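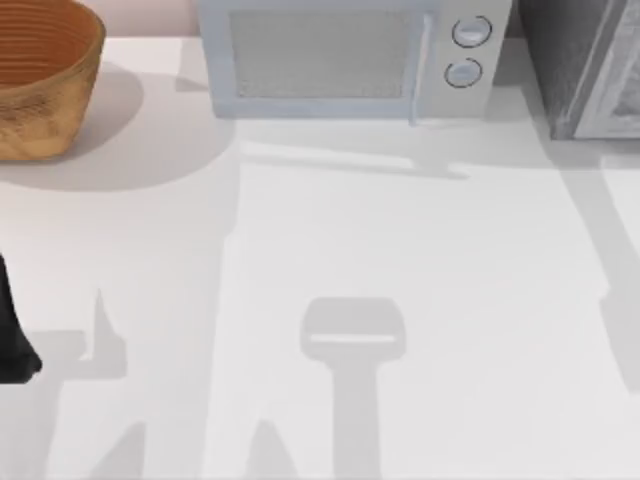 Who decides which kitchen jobs go to the arms first when a site gets automated?

The site manager does, usually with the vendor, and the people on the line get asked after the list is already written.

catacutan_prep
That matches what we had at Drurier. We heard in May that reheating and plating were going over. Prep stayed with us. I was on reheat for 3 years and now I portion vegetables and clear faults. Same pay, different day.

Garkance
Ours was the other way around. Danilo Baluyot, our shift lead, sat in when they wrote the list and got two jobs taken off it. So it depends on the place.

nimitness_nights
Did he get them taken off for good, or just for the first phase?

Garkance
First phase. The second one hasn't been talked about yet.

nimitness_nights
Then I'd say the first answer stands. We were told the same and the "later" jobs moved over within 25 working days.

soupline
I don't agree that it's all bad. I used to do 51 trays before my first break and my wrists were finished by noon. Now I load, check temps and sign. What I don't like is the talking part. There were four of us on that counter and now there is me, and the next person is through a door.

catacutan_prep
The wrists I'll give you. But who gets blamed when a tray is wrong? With us it's whoever signed, even if they never touched it.

soupline
Me, so far. I asked for that in writing and haven't had anything back.

Garkance
Get it in writing before you sign any more – we held out on that and they changed the sheet. It has a separate line now for the arm and one for the person.

nimitness_nights
Can you post the wording of that line? Our sheet has one box for everything. Also, what did they give you for training? We had 30 minutes and a laminated card.

Garkance
Two shifts next to the installer. I'll copy the wording out at break tomorrow and put it in this thread.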